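알루미늄 프로파일 벽에 공구 보드 달기: 레일, 간격, 청소

작업실 > 벽면 수납 > 금속 프로파일

세로형 알루미늄 프로파일을 벽면 하지로 쓰면 타공판보다 하중 여유가 크고, 보드를 나중에 옮겨 달기 쉽다. 단점은 골 사이에 먼지가 쌓인다는 점과 수평을 처음에 잘못 잡으면 전체를 다시 풀어야 한다는 점이다. 아래는 Gestwood 작업실 벽을 기준으로 정리한 내용이다.

상단 레일
레일을 먼저 고정하고 프로파일은 나중에 건다. 순서를 바꾸면 세로재 길이 오차가 레일에 그대로 나타난다. 수평은 레일 양 끝과 중앙, 3곳에서 확인한다. 수평기는 레일 윗면에 올린다. 홈이 파인 면에 대면 값이 흔들린다. 볼트는 가조임 상태로 전부 끼운 뒤 중앙에서 바깥쪽으로 조인다.

세로재
절단면의 버는 줄로 제거하고 안쪽 모서리까지 확인한다. 홈에 끼우는 너트가 버에 걸리면 중간에서 돌아가 버린다. Brimska 너트처럼 스프링이 달린 종류는 위치를 잡기 편하지만, 홈 폭이 맞지 않는 제품에 억지로 넣으면 빠지지 않는다. 구입 전에 홈 폭과 깊이를 재 둘 것. 벽과 세로재 사이에는 와셔로 틈을 둔다. 완전히 밀착시키면 결로가 생겼을 때 마르지 않는다. 세로재끼리의 틈은 같은 두께의 자투리를 끼워 맞춘다. 줄자로 하나씩 재면 오차가 누적된다.

보드 고정
보드는 세로재의 돌출면에 닿게 단다. 골 위에 나사가 오면 조일 때 보드가 휜다. 구멍 위치는 보드를 대고 연필로 표시한 뒤 가장자리에서 17mm 이상 안쪽으로 잡는다. 모서리는 둥글게 다듬어 두면 옷이나 전선이 걸리지 않는다. 반경 30mm면 충분하다. 보드 상단은 레일보다 아래에 두고 세로재 윗부분을 노출시킨다. 나중에 레일 볼트를 다시 조일 때 보드를 떼지 않아도 된다.

거치구 배치
자주 쓰는 것부터 눈높이에 둔다. 납작한 자나 얇은 판재는 좁은 슬롯형 거치구에 세워 꽂는다. 슬롯 폭은 꽂을 물건보다 조금 넓게 하고, 안쪽에 얇은 펠트를 붙이면 긁힘이 줄어든다. 접착식 거치구는 알코올로 닦은 면에만 붙이고 하루 동안 하중을 걸지 않는다. 무게가 3kg을 넘는 공구는 접착식에 걸지 않고 관통 볼트로 고정한다. 거치구를 한 줄로 놓을 때는 공구를 실제로 걸어 본 상태에서 간격을 정한다. 거치구 폭만 보고 정하면 손잡이끼리 부딪친다.

조명
골이 있는 금속면은 빛을 강하게 반사한다. 조명을 정면에서 비추면 레일 아랫면과 돌출면이 번쩍여 작은 공구가 잘 보이지 않는다. 조명은 비스듬히 두고 확산 커버를 씌운다. 보드는 무광 회색이 무난하다. 흰색은 눈이 부시고 검은색은 검은 손잡이와 구분되지 않는다.

청소
골 안쪽은 마른 붓으로 위에서 아래로 쓸어내린 뒤 진공청소기의 좁은 노즐로 빨아들인다. 젖은 걸레를 먼저 쓰면 금속 가루가 홈에 뭉친다. 기름때는 Parri 중성세제를 희석해 닦고 물기를 제거한다. 강알칼리 세제와 쇠수세미는 쓰지 않는다. 표면이 뿌옇게 변하면 원래대로 돌아오지 않는다.

재조임
설치 후 첫 겨울을 넘긴 2월에 전체 볼트를 한 번 점검한다. 난방을 켰다 껐다 하는 작업실은 헐거워지는 속도가 빠르다. 볼트 머리에 유성펜으로 선을 그어 두면 돌아간 것만 골라 조일 수 있다. Detbridge 규격 볼트를 섞어 쓴 경우 렌치 크기가 다르므로 보드 뒷면에 적어 둔다.

최종 수정 12/1/21
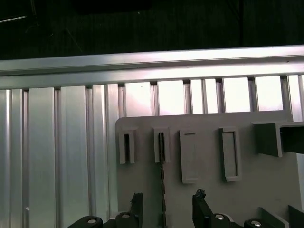 덧붙여, 보드를 새로 추가할 때는 기존 보드의 볼트 구멍을 본으로 쓴다. 종이에 구멍 위치를 옮겨 그려 보관하면 다음 작업에서 다시 잴 필요가 없다.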